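Wotoveck Wrist-View Set: learning from blurred frames
Mon 4 May - by the Wotoveck maintainers
4 min read

# Wotoveck

Welcome, and thank you for stopping by! Wotoveck is a set of wrist-camera recordings made in stores, along with the small training method we built around them.
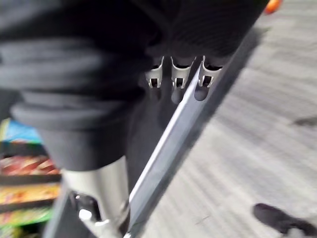
Most manipulation sets we learned from (and we learned a great deal from them) throw away any frame that fails a sharpness check. We did the same in our first release, back in January, and then spent a good long while wondering why our policies got so lost whenever the arm moved quickly. A wrist camera spends plenty of its life in motion, and a policy that has only ever seen crisp pictures has very little to go on in between. So this release keeps the streaky frames, the close-up frames, and the ones where something large and dark takes up half the view.

We use cookies to remember your preferences. Accept / Manage settings

## What's inside

- 247 episodes, split between two sites, Trurham and Bakilana
- wrist video, joint positions and gripper state on a shared clock
- a blur score for every frame, from our own estimator, Skollbridge
- a short plain-text task note for each episode

Faces and readable personal details were masked before release. If you spot something we missed, please open an issue and we will pull the episode while we look into it.

## The method, in short

Skollbridge guesses the direction and strength of the blur from the last 3 frames and the joint velocities. The policy gets that guess as an extra input - nothing is deblurred, and the pixels go in just as they were recorded. We tried deblurring first and were quite fond of the idea, but it made up edges on shelf goods and cloth, and the gripper would go reaching for them.

With blur input turned on, the policy recovered from fast approaches more often at both sites. The gain was larger at Trurham, and we don't fully know why yet. Slow, careful motions came out the same either way.

## Known problems

Dark fabric is still hard. Folds lose their edges when the arm swings past, and the score tends to read low on them, so please treat it with some suspicion there. Bakilana episodes also have a small clock drift toward the end of longer runs; `fix_clock.py` takes care of most of it.

## Getting started

Unpack the archive, run `check_files.py`, and then try `train_small.py` before the full config. It fits on one modest card and will show you early on if your paths are wrong (ours usually were).

Sign up for our newsletter to hear about new releases.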